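The White Table at Cedolov
Gallery, posted 26th December

Hello again, and thank you for stopping by in the middle of the holidays! Kiều Tiêu and I have been meaning to put these up since October, when we finally got the corner room at Cedolov looking the way we wanted (a pale backdrop, a plain white tabletop, soft light and very little else). It's a small gallery, but we're fond of it.

The table first
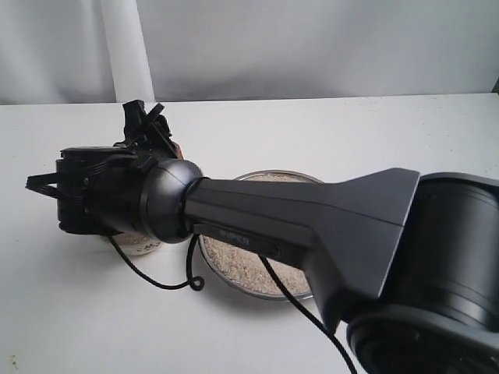
We went back and forth for ages over the color of the backdrop, and Csaba Farkas kept holding out for a deep blue. Gray won in the end, and I'm glad, as it's so easy on the eyes after a long afternoon. The sheet cost us 20 dollars and a good bit of ironing.

Something with a little color

After all that white and gray, a touch of orange-brown is very welcome, even if only a rounded edge of it shows.

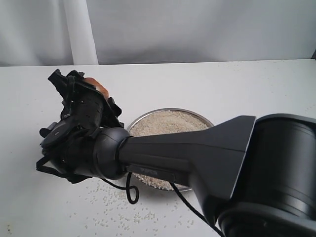 Coming next

More from the same room once we've sorted through the rest, and thank you all for your kind notes!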